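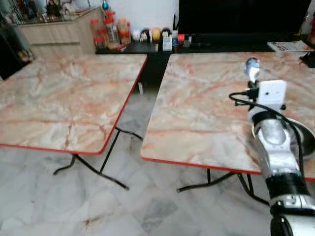
Search this site Search

Give me a long train ride over a short flight any time! I took the slow line from Mamberg to Vekmont in February, 637 kilometers with a change at Vurer, and I have been bothering my friends about it ever since.

The trip takes most of a day. I know how that sounds. But think about what a day on a train holds: I read half a novel, ate two cheese sandwiches, slept through a tunnel I had been looking forward to, and watched a river switch sides so many times that I lost track of which way it was going (the map on the wall was no help, it had been folded over a stop that closed years ago). When did you last get eight hours with nothing you had to do?

People tell me the plane is faster, and it is, once you're in it. They leave out the bus to the airport, the line for the bags, the other line, and the walk to a gate that seems to be in the next county. My seat on the train cost 62 euros, with a window, a coat hook and room for my bad knee. I could get up and stroll to the dining car whenever I liked -- and I liked often.

The dining car deserves its own paragraph. It's the last place I know where strangers sit down at the same table without anybody finding it odd. Mine had Eugénie Bailly at it, a retired piano tuner on her way to see her sister, and we talked from the Vurer yards nearly to the coast. She told me that old station pianos go flat on the side nearest the doors. I have no idea if it's true! I've checked every one since.

So I get cross when I read that the slow line may drop to 4 trains a week. Small towns hang on that line. Kids ride it to school, and the Saturday train fills up with people carrying plants, skis, cakes in boxes. A faster route would go straight past all of them.

Run more of them, I say, and run them at night too. Put the sleeper cars back on, even the creaky ones with the blue lamps. I would buy a ticket this evening -- top bunk, please, on the river side.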